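搜索 请输入关键词

住宅照度这件事,拆成短帖写,方便以后引用。起因是 Hayat 那套房子的客厅:面积 30 平方米,吊顶做完,筒灯装完,业主反馈晚上发暗,白天在 Arnonstead 的家具展厅看中的米灰色布面沙发,搬回家颜色发脏。灯具是 Jestance 的,参数表齐全,计算用 Trandulitz。

【一、先把单位分开】

1. 光通量,单位流明,说的是灯往外发多少光。照度,单位勒克斯,说的是某个面上每平方米落了多少光。光强,单位坎德拉,说的是某个方向上有多集中。亮度,单位坎德拉每平方米,说的是眼睛朝某个面看过去有多亮。

2. 四个量里,照度计测的是第二个,人抱怨的多半是第四个。Hayat 业主说的“暗”,茶几上的照度计读数解释不了一半。墙面和顶面亮度低,桌面再亮,人坐在里面仍然报告暗。

3. 瓦数不参与照度计算。瓦数是耗电,乘以光效才得到流明,而光效因灯而异。报价单只写瓦数的,要求补流明。补的时候问清是光源流明还是灯具流明,后者扣掉了反射杯和透镜的损失,做计算用后者。

4. 嵌得深、带防眩网的筒灯,两个流明值差得明显。防眩做得越狠,留在灯杯里的光越多。这部分光变成热,由散热器带走,对房间没有贡献。

【二、平均照度手算】

5. 公式:平均照度 = 总光通量 × 利用系数 × 维护系数 ÷ 面积。利用系数由房间比例、表面反射比、灯具配光共同决定,查灯具厂的表。维护系数考虑积灰和光衰,住宅取 0.8 可以接受。

6. 代入 Hayat 客厅。筒灯 8 只,每只灯具流明 600,合计 4800。利用系数取 0.5,维护系数 0.8,得 1920 流明落到参考平面。除以 30,等于 64 勒克斯。

7. 64 勒克斯是什么水平:走动、看电视没有问题,看书不够,辨认布料的颜色差异更不够。业主的反馈与计算一致,灯没有坏,也没有装错型号。

8. 手算到这里只是平均值。平均值相同的两个方案,一个可能处处平缓,一个可能地上八个亮圈、圈外发黑。均匀度用最小值除以平均值表示,工作面上要看,客厅地面不必追求。

9. 维护系数容易被拿掉,理由通常是“新灯没有灰”。新灯确实没有灰。按 1.0 算出来的方案,验收那天达标,之后每天都在往下走。要么保留 0.8,要么在图纸上写明清洁周期。

10. 利用系数也容易被抄错。表格的列头是顶棚、墙、地三个反射比的组合,很多人直接取最左一列,那一列往往是最白的房间。深色木墙板、深灰地毯的房间抄这一列,结果虚高。

【三、点照度与距离】

11. 单灯正下方某点的照度 = 光强 ÷ 距离的平方。倾斜入射再乘入射角的余弦。光强 1200 坎德拉的射灯,距离 2 米,正照 300 勒克斯;距离 5 米,正照 48 勒克斯。

12. 同一只灯,照度差六倍多。展厅顶高,住宅顶低,拿展厅的灯型直接往家里搬,或者反过来,都不成立。要搬的是被照面上的照度和光的方向,灯型重新选。

13. 光束角 30 度,指的是光强降到峰值一半处的夹角。距离 2 米时,光斑直径 = 2 × 2 × tan15°,得 1.07 米。超出这个圈仍然有光,只是弱下去,弱得快慢看配光曲线的裙边。

14. 裙边陡的灯,墙上切出一条硬边。裙边缓的,过渡柔,但浪费一部分到不需要的地方。挂画用前者,洗墙用后者。参数表上光束角同为 30 度的两只灯,这一点可以完全不同,要看曲线图。

15. 平方反比只适用于点光源。线性灯条在近处按距离的一次方衰减,大面积发光顶棚在近处几乎不随距离变化。拿平方反比去推灯槽,推出来的值偏低。

16. 测量时的经验值:距离大于发光面最大尺寸的 5 倍,可以当点光源处理。小于这个距离,老实用软件积分。

【四、反射比】

17. 白色乳胶漆墙面的反射比高,反复弹射后,落到工作面上的间接光能占可观的比例。墙刷深一档,灯不变,整间掉下去一截。多数“装完灯发现暗”的案例,改的是墙,不是灯。

18. 反射比与饱和度也有关。偏暖的墙,反射出来的间接光也偏暖。光源标的色温是灯口的色温,人坐的位置上,光已经和墙、地板混过。橙色系木地板加低色温筒灯,白布面必定偏黄。

19. Arnonstead 展厅是白墙,照得很亮,看布面时的间接光基本中性。Hayat 客厅是暖灰墙加深木地板,间接光少且偏色。沙发“发脏”,这里先占掉一部分原因。
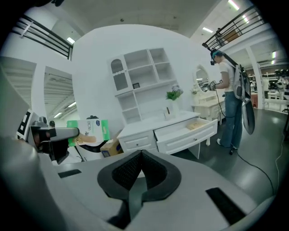 【五、色温与显色】

20. 色温描述光的冷暖,不描述质量。同为 3000K,两只灯照同一块布,一块发灰一块正常,差别在光谱。显色指数 Ra 取前八个标准色样的平均,这八个样本饱和度都低,对高饱和红的缺失不敏感。

21. 所以另看 R9。R9 对应饱和红,早期白光 LED 这一项可以是负数,Ra 仍然能到八十。看肤色、木色、红棕皮革,R9 比 Ra 有用。参数表不列 R9 的,问厂家要光谱报告。

22. Jestance 这一批筒灯,报告里 Ra 和 R9 都合格。布面偏色排除光源显色问题。排除一项,写下来,后面不要再回头怀疑它。

23. 色容差,单位 SDCM,描述同型号不同灯之间的颜色一致性。标 5 SDCM 的,两只灯并排照白墙,一部分人能看出一粉一绿。标 2 SDCM 的,多数人看不出。洗墙、灯槽这类连续照在同一面墙上的位置,用后者。

24. 分开照的位置不必花这个钱。餐桌吊灯与走廊筒灯不在同一视野里,5 SDCM 够用。预算先给墙。

25. 补购注意批次。同型号隔一年再买,中心色点可能移动。Hayat 这次一次买齐,另备 2 只同批次,写上批号封存。

26. 看布料带样布回家,白天看一次,晚上开灯看一次。样布平放和竖放各看一次:坐面受顶光,靠背受侧光,同一块布两个方向亮度不同,绒面尤其明显,因为绒毛倒向影响反射。

27. 同色异谱也要考虑。两块布在日光下颜色一致,换成 LED 后分开,原因是两者的光谱反射曲线不同,只在某一种光下恰好相等。沙发和窗帘分别在两处买的,容易遇到。

【六、眩光】

28. 统一眩光值 UGR 是为办公、学校这类规则布灯的房间定的,住宅可以参考,不宜照搬。它假定人平视。客厅里人是半躺的,视线朝上,筒灯正好进眼睛。

29. 住宅用遮光角更直接。遮光角大,灯在常见视线里看不见发光面。沙发正上方不放筒灯,往前挪到茶几上方,或者往后挪到背墙洗墙。挪位置不花钱,换防眩杯花钱。

30. 床头同理。主卧顶灯装在床头正上方,躺下直视光源,怎么选参数都救不回来。床尾上方、衣柜前方是可用位置。

31. 反射眩光常被漏掉。电视黑屏时是镜子,灯的镜像位置按入射角等于反射角画一下就出来。高光岩板、亮面柜门同样处理。平面图看不出来,画剖面。

32. 黑色灯杯只降低灯口自身的亮度,不改变落下来的光。有人换了黑杯后说房间变暗,测地面差别不大,变暗的是顶面视觉上的亮点。回到第 2 条。

【七、频闪与调光】

33. 市电 50 赫兹,整流后纹波频率 100 赫兹。驱动滤波做得差,光输出就带着这个纹波。肉眼直视看不出,挥动笔杆能看到断续的影子。

34. 手机拍摄看条纹只能做初筛,快门速度、帧率都会改变结果。有条纹,多半有波动;没有条纹,不能证明没有。要结论就用带波形的频闪仪。

35. 调光分两类:改电流幅度,改占空比。前者低端会漂色,某些灯珠压到很低时颜色有可见移动。后者颜色稳,但开关频率低时产生频闪。驱动参数表写“支持调光”,信息量为零,问清是哪一类、频率多少、最低调到多少。

36. 电流调到 30%,人眼感觉远高于 30%。亮度感知接近幂函数,不是线性。面板上滑条拉到一半,若输出也正好一半,手感上会觉得前半段没变化。好的驱动提供对数曲线,设置里找得到。

37. 可控硅调光器有最小负载。原先带白炽灯,换成 LED 后总功率低于下限,出现闪、嗡嗡响、关不灭。先查最小负载,再怀疑灯。

【八、测量方法】

38. 测之前关窗帘,等天全黑。白天漏进来的光远大于筒灯的贡献,减法做不干净。开灯后等 30 分钟,让灯珠和驱动温度稳定再读数,LED 热态光通低于冷态。

39. 布点按网格。客厅参考平面取地面或茶几高度,在报告里写明是哪一个。照度计探头放平,人退开,深色衣服会吃掉一部分间接光,白衣服会加上一部分。

40. 探头有余弦修正误差,斜射光占比大的房间误差大。便宜的表在白光 LED 下还有光谱失配,读数偏差看送检证书。没有证书的表,用来做同一间房的前后对比可以,报绝对值不行。

41. Hayat 客厅实测分两组:只开筒灯一组,全开一组。只开筒灯时实测略高于 64,与计算对得上。新灯没有光衰,高一些属正常,维护系数就是留给以后的。

42. 同时测立面。沙发靠背朝前的垂直照度,决定人脸和靠背布面看起来是否清楚。筒灯垂直往下,水平照度尚可,垂直照度低。业主在这里看到的“脏”,第二个原因在此。

【九、Hayat 的改法】

43. 不加筒灯。8 只保留,其中靠背墙的一排换成洗墙配光,开孔尺寸相同,不动吊顶。水平照度会略降,墙面亮度上升。

44. 加 2 盏落地灯,一盏上照,一盏阅读。上照的把光打到白色顶面,再漫反射下来,立面受益。阅读灯局部给足,坐在那里看书的人不依赖顶灯。

45. 暖灰墙业主不愿重刷,这一项搁置。顶面维持白色,上照才有效。若顶面也刷成深色,上照那盏改成大面积透光罩,靠罩体自身发光。

46. Trandulitz 里重算一遍,材料库默认的反射比全部改掉,用色卡厂给的值。默认墙面比 Hayat 的暖灰白得多,第一版模型虚高就出在这里。家具也要建,至少把沙发和地毯放进去,空房间的结果与入住后差得远。

47. 回路分三组:筒灯、洗墙、落地灯插座。三组各自能关,比一个总开关加复杂场景好维护。场景面板坏了,仍然能开灯。

48. 改造后的读数等复测,测点沿用第 39 条的网格,同一只表,同一高度。中间换过表的,前后数据不能相减。

【十、几处勘误与补充】

49. 第 5 条的利用系数,不同厂家的表定义略有差别,有的按光源流明,有的按灯具流明。混用会把灯具效率扣两次,或者一次也不扣。看表头脚注。

50. 第 13 条的光斑直径按垂直照射算。斜照成椭圆,长轴更长,近端亮远端暗。挂画射灯与墙呈 30 度是常用起点,画框厚的要减小投影,灯往外挪,角度随之改。

51. 第 33 条的 100 赫兹对应国内电网,供电 60 赫兹的地区为 120 赫兹。

52. 有人问灯带每米多少瓦合适。按流明选,按铝槽散热能力设上限,最后看电压降。低压灯带单端供电,长了末端发暗,双端供电或改用更高电压。不要靠提高驱动电压补末端,首端会过热。

53. 镜前灯不在这一串里。镜前看的是脸两侧的垂直照度,布灯逻辑和客厅不同,另开一串。

54. 计算表格的单元格说明已补,面积、反射比、灯具流明三项为输入,其余锁定。墙面反射比留空时表格报错,不再自动填默认值。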